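Desde hace seis años guardo combinaciones de colores para la mesa. Empecé con un cuaderno y muestras de tela, y después pasé a esta página, que ya tiene 181 entradas. Algunas son de manteles, otras de vajilla, y muchas son de cosas muy sencillas: un plato, un bollo, una superficie clara. A la entrada de este mes le he puesto el nombre «Azul, blanco y naranja».

El español no es mi lengua materna, así que pido un poco de paciencia con los nombres de los colores. En mi casa decimos «azul de tela vaquera» para un tono que quizás en una tienda llaman azul pizarra o azul humo. Si alguno de ustedes conoce una palabra mejor, me alegrará aprenderla.

## El plato y el bollo
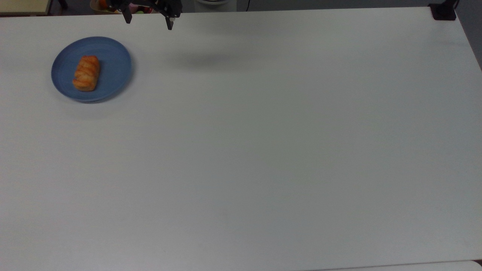

*Nasholm, diciembre*

Azul apagado y naranja dorado sobre un blanco un poco frío. El bollo alargado tiene rayas en diagonal y un brillo de glaseado, y el azul lo rodea por todos los lados.

Me gusta mucho que el plato tenga un borde levantado, porque el color cambia un poco donde cae la sombra. En la parte plana se notan unos círculos muy suaves, que se pierden enseguida si uno pone encima una servilleta. Yo no la pondría. Tampoco pondría cubiertos al lado, por lo menos no de metal brillante.

Con este azul he probado en casa varias cosas durante los últimos inviernos. La mandarina va muy bien, pero es casi demasiado fuerte. El pan blanco se queda triste. Lo mejor, para mi gusto, es una masa bien dorada, con partes oscuras en lo alto de las rayas y amarillo en los surcos – es decir, un color que no es uno solo. El ojo tiene algo que hacer y la mesa puede quedarse vacía.

Sobre el tamaño: para un bollo solo prefiero un plato que parezca un poco grande. Mi plato azul de todos los días es de Clastow y mide 244 milímetros, y con él dejo siempre el bollo fuera del centro. El espacio libre de azul se ve entonces como una parte del dibujo. Mi hermana, al contrario, lo centra todo, también las aceitunas, y no hemos llegado nunca a un acuerdo.

## El blanco alrededor

Un blanco mate es difícil de comprar por catálogo. Yo pedí casi 300 muestras antes de cambiar la mesa de mi cocina (exagero muy poco), y las que parecían iguales bajo la lámpara de la tienda eran en casa una crema, otra gris y otra casi rosa. Al final me quedé con el tono que Anmont vende para estantes, y que nadie me había recomendado para una mesa.

Mi consejo es mirar la muestra acostada y no de pie. La luz del techo hace una banda más clara en cualquier superficie lisa, y conviene saber antes dónde va a caer. 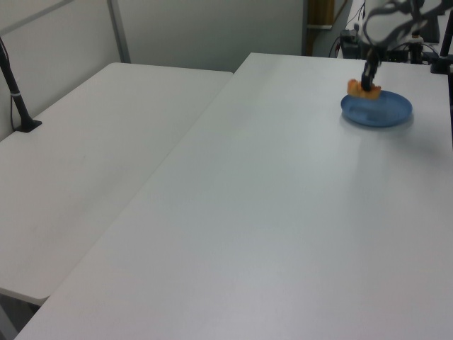
## Dos mesas juntas

El plato azul, otra vez, con la pieza naranja suspendida sobre su mitad izquierda. Las dos mesas blancas se tocan, la de la izquierda un poco más baja, y la junta se ve como una línea larga en diagonal.

Esta línea me interesa más de lo que yo pensaba. Quien junta dos mesas para una merienda quiere casi siempre esconder la unión con un mantel. Con muebles blancos se puede dejar a la vista, si las dos superficies tienen un tono parecido. Una esquina redondeada ayuda también: es más amable para la cadera, y en una cocina estrecha esto se agradece.

El fondo de pared gris claro me parece muy bien para estos tres colores. Con una pared amarilla, el naranja perdería fuerza. En mi comedor la pared es verde y he tenido que renunciar a esta combinación, salvo por la mañana temprano, cuando el verde todavía se ve gris.

## Notas para la próxima entrada

- Estoy buscando un azul parecido en cuenco. El de Sasaki que me enseñaron en el mercado era más verde.
- Varias personas me escribieron para preguntar por la entrada del mantel de lino color mostaza. La he cambiado de sitio y está ahora en la sección «Telas».
- Si tienen en casa un plato azul sin brillo, pueden mandarme el nombre del color tal como está escrito en la caja. Los nombres me gustan casi tanto como los platos.

Benedicta Ankrah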